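Home Forums Floors & Finishes New Posts Search Log In

Wood floor in the back room: screen and recoat, or full sand?

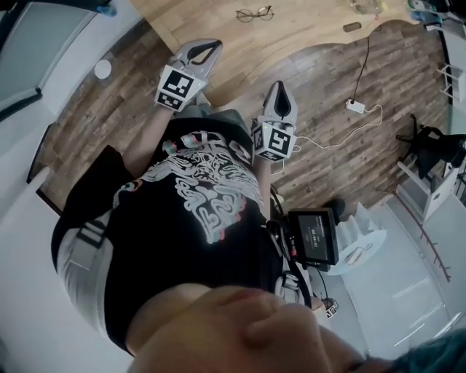
pinegrove_dan
Member, Floors & Finishes
10 Dec 2022

Looking for opinions before I call anyone. We bought the house in July and the back room has a wood floor with a finish that has gone dull down the middle, where people walk from the door to the hall. The sides still have a shine. There are scratches in the walkway but I can't feel most of them with a fingernail. There is one gray patch by the patio door, maybe as big as a dinner plate.

The room is 200 square feet. One local outfit, Lehner, came out and said full sand, three coats of water-based poly, out of the room for a week. They did not test anything. They looked at it for a few minutes and wrote the number down. A neighbor told me to skip all that and just screen it and put on a fresh coat.

I have never rented a buffer. I have done trim and cabinets and I'm comfortable with finish in general. What would you do?

----

mapleside
Senior member

Screen and recoat. If you can't feel the scratches they are in the finish and not in the wood. A full sand takes off wood you can't put back, and you only get so many of those in the life of a floor.

The gray patch is a separate problem. Gray means water got past the finish. Screening won't touch it.

----

Rutledge44
Member

I disagree with mapleside on this one. If there is one gray patch there is bare wood in other places too, you just haven't found it. Put a few drops of water in the walkway and wait five minutes. If it beads up, you still have finish. If it soaks in and goes dark, you are sanding, and a recoat would be money thrown away.

Also check whether the previous owner used a wax or an oil soap. New finish will not stick to it. I recoated a hallway over what turned out to be years of polish and it peeled in sheets by spring. I had to sand the whole thing anyway, so I paid twice.

----

pinegrove_dan
Member, Floors & Finishes

Did the water test in four spots. Beads up at the sides, beads up in two places in the walkway, soaks in slowly right by the patio door next to the gray part.

No idea about the wax. They left half a bottle of something called Fluruso under the sink, the label says "floor shine." Does anybody know it?

----

kettle_and_tack
Member

I don't know that one, but anything that says shine on it I would assume leaves a film. Wipe a small area with mineral spirits on a white rag. If the rag comes up yellow or brown and feels slick, you have wax. If it stays mostly clean it may still be an acrylic polish, and mineral spirits won't lift that. For acrylic try a little ammonia and water in a corner and see if it turns milky.

Open the windows for either one, and don't use the two together.

----

mapleside
Senior member

Good advice above. And the water test says what I said. Two out of three spots in the walkway are fine. Deal with the door area by hand and recoat the rest.

----

Rutledge44
Member

You can't blend a hand-sanded spot into an old floor and have it match. It will be lighter than everything around it. On a floor that has had sun on it for years it will look like somebody set down a rug and then took it away.

----

mapleside
Senior member

It's next to a patio door. Put a mat there. I have had a mat over mine for years and I have never thought about it again.

----

Rutledge44
Member

A mat is what caused the gray in the first place, I would bet. Wet shoes, mat stays damp, water sits under it.

----

hollis_creek
New member

Not a pro, but we did a screen and recoat last year on a living room and I wrote down the cost. Buffer rental was 63 dollars for the day. Screens and pads were 27. Finish was the expensive part, two gallons of the Iseto satin, and I had 40 percent of the second gallon left over. I would buy one gallon and a quart next time.

Things I would tell myself before starting:

The buffer pulls sideways when you lift or lower the handle. Practice in the middle of the room with the pad on and no screen.

Vacuum, then tack, then vacuum again. I tacked once and there are still bits of dust in the finish under the window.

Pour a line of finish and pull it along the boards. Don't go back over it. I went back over it near the fireplace and you can see where.

Do the edges by hand first. The buffer doesn't reach them and the old finish there has to be scuffed too.

It looks good from standing height. From the couch at sunset you can see every mistake I made. My wife says she can't.

----

kettle_and_tack
Member

Agree on the practice run. The first time I used one it took a chunk out of the baseboard.

One more thought on the gray spot. Two-part wood bleach, the oxalic acid kind if it is only water stain, can bring a lot of it back after you get the finish off. Follow the package, neutralize, rinse lightly, let it dry a couple of days. It won't be perfect. Wear gloves and a proper mask if you sand there afterward – the dried crystals are bad to breathe.

----

bnorth
Moderator

Small correction so nobody buys the wrong box: oxalic acid and two-part bleach are different products. Oxalic is for water and iron stains. Two-part is lye and peroxide and it takes the natural color out of the wood. For gray by a door you want oxalic.

----

kettle_and_tack
Member

Right, thanks. I wrote that too fast. Oxalic only.

----

pinegrove_dan
Member, Floors & Finishes

Did the rag test. Mineral spirits came up clean. Ammonia in the corner behind the door went milky after a few minutes, so it looks like acrylic polish.

Does that kill the recoat idea?

----

Rutledge44
Member

In my opinion yes. You can strip it, but you will never know if you got it all out of the seams. Sand it.

----

mapleside
Senior member

No. Strip it twice, rinse with as little water as you can, and then do a test patch with the new finish inside a closet or behind the door. Leave it a week. Put tape on it and pull. If it holds, go ahead. If it lifts, Rutledge is right and you are out a week and a pint of finish.

----

pinegrove_dan
Member, Floors & Finishes

I can live with that. I'll get a second quote in the meantime from the place over in Nostenberg and ask them about adhesion testing. Room stays as it is until after the holidays. I'll post the tape result.

----

hollis_creek
New member

Ask if they will do only the stripping. Ours offered it and I wish I had said yes.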